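Home | About us | Sites | Working here | FAQ | Contact

Robots on the sorting benches: your questions

We get asked about the arms a lot, by new starters, by visitors and by people's families, so we've put the answers on one page. Prokarden runs the benches, Pitell looks after the software, and the trial site is our Leron centre.

What do the arms do?

They pick up bowls and cups and put them where they belong. It sounds small until you've done a full shift of it by hand! Our hire crockery comes back in every colour you can think of, and sorting it used to eat up whole mornings.

Is anyone losing their job?

No. The same 40 people are on the roster as before the trial. What has changed is the mix of work. There's less standing and reaching, and more checking, packing and looking after customers, which a lot of us were pretty happy to swap for.

What does a practice table look like?

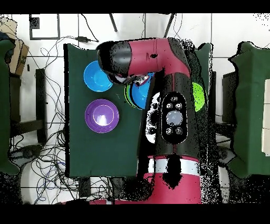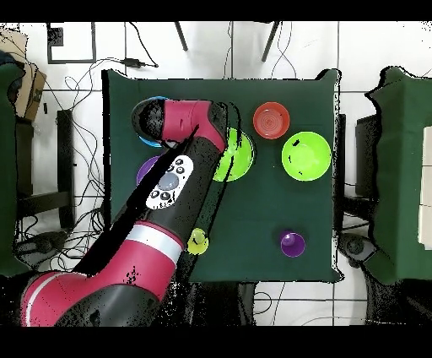
Both show the red and black arm over a green-covered table, with bowls in several colours.

Posted by the Shahbazi Hire workplace team, June

Why practise with so few pieces?

It's the best way to learn how an arm behaves. You move a bowl, run it again, and see what it does differently. A busy return can be 1000 pieces, and you don't want to be learning on that.

Do I need to be good with computers?

Not at all. If you can use a phone you'll be fine. Training takes 5 shifts, paid at your normal rate, and you do it alongside someone who already knows the bench.

Can I stop the arm if I'm not happy with it?

Yes, any time, and you won't be asked to justify it. Tell your shift lead afterwards so it goes in the log. We love reading the log, by the way. Half our best changes started there.

Does it get things wrong?

Sure. Stacked bowls are still tricky, and so are pieces sitting close together. In May the trial bench handled 1603 pieces, and a person still checked every crate before it left the centre.

Will my hours change?

Start times stay as they are. The early crew still begins at 6 am and the kettle is still their responsibility.

Can I try it before I put my name down?

Please do! Ask at the Leron front desk and we'll find you a spot at the practice table.

14 shares | 3 comments

Contact the workplace team | © Shahbazi Hire | Back to top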